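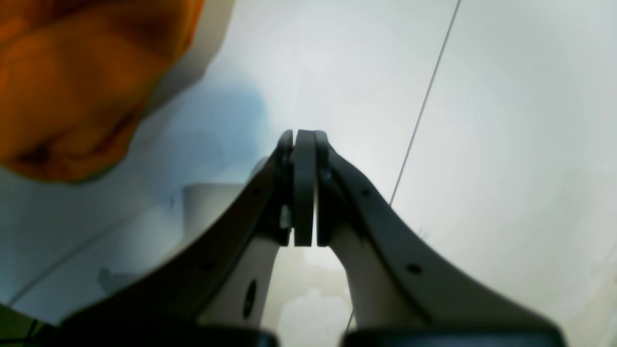 Wrist camera view, gripper almost closed. The small silver-gray screw is near the tip of the left finger.

Jasis gripper: the slow left finger

This page belongs to our notes about the fault on the Jasis cell in Cliltau. The gripper stopped in the middle of a run at cycle 589 with a position error. We started it again, and it stopped at cycle 800 with the same message. Nothing was broken and no person was near the arm, but a part was dropped from a low height and we decided to stop the work until the reason was clear.

The log from Perer showed that the left finger was reaching its closed position later than the right one. The difference was small in the first hours and it grew with every shift. Our first idea was the motor, so we lost a day changing it. The second idea was the joints of the light-colored inner links, where we found play on the left side only.

We changed the left link and tightened the fingertip screws with the torque tool. After this the test ran 2,071 cycles without a stop.

What we changed in our routine: the joints are checked by hand before each long run, with the power locked off. The speed limit stays at the lower value until April. If the position error comes even one time, please do not reset it. Write the cycle number in the Jafri log sheet and call the cell operator.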